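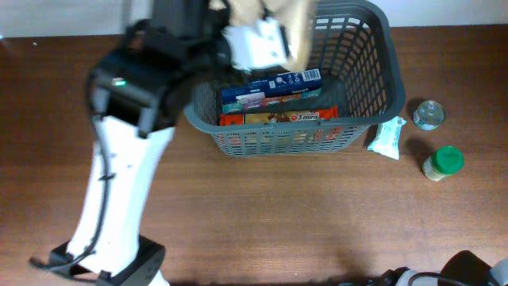 About > Who we are > The bench kit

About Herkel

Posted March 2018 by the Herkel web desk

We use cookies to remember your region and keep the site running. By staying on this page you're OK with that.

Quick version. Herkel makes and rents a two-arm packing kit for small grocers, food banks and corner shops that do their own orders. Bolts to a table. Packs baskets. Runs off a normal wall plug. Designed and built in Jenivbridge, shipped from the same building.

What it handles

Shelf goods, mostly. Boxes, packets, soft crinkly things, jars with screw-on lids. All the awkward stuff that ends up in one order together. Boxes are easy and always have been. Soft packs took us most of a winter, they fold when you grab them and then they don't sit where you put them. Jars go upright or not at all, that's a setting, please leave it on.

Baskets: open lattice sides work well, a grey plastic one is what we do most of our bench work with. Solid sides are fine too. No wire handles that flop inward. We've asked suppliers about a handle clip and will update this page when theres one worth selling.

Where we came from

Started as a repair business. Conveyor rollers, label printers, the odd walk-in cooler door. Customers kept asking if we could do something about the packing table, because that's where the lineups were. First kit went out the door in November, to a grocer in Proderville who still has it and still phones us about it. Good phone calls, mostly.

Since then 66 kits are out on rental. The team is small. Everybody here has packed orders by hand for at least one full shift before touching the software, and that goes for the office too.

What you get

Kit weighs 394 pounds crated, so have a loading door and a pallet jack ready. In the crate: 2 arms, grippers fitted, cables clipped and labelled, the control box, a printed manual. Table not included. Any flat, sturdy one will do, wood or steel, as long as it doesn't wobble. Leave clear space in front of the basket so the arms have room to swing.

Rental is $1,655 a month, setup and training in. No contract past the first three months. If it's not working out we come and get it.

The green light on an arm means it has power. It doesn't mean safe to reach in. Use the stop button, then reach in. Yes even for a second.

What it won't do

Eggs. Loose produce. Glass lying on its side. Anything frozen straight out of the freezer, the frost gets on the grip pads. It's also not quick, a good human packer at a full run will beat it and we say so on every sales call. It does keep a steady pace through the dull part of the afternoon.

Hijazi

Hijazi is the software side, named after the street our first office was on. Reads your order list, picks the packing order (heavy on the bottom, soft on top) and flags anything it isn't sure of so a person can finish the basket. New items get added by showing them to the arms a few times. Updates go out overnight and are included in rental.

Visits and demos

Shop floor's open to visitors by appointment. Bring your own groceries, seriously, we'd sooner see your odd-shaped stuff than pack our own again. Closed-toe shoes, park round the back, the front lot belongs to the tire place. Service calls and demo bookings both go through the contact form, pick the rigth one from the menu or it sits in the wrong inbox.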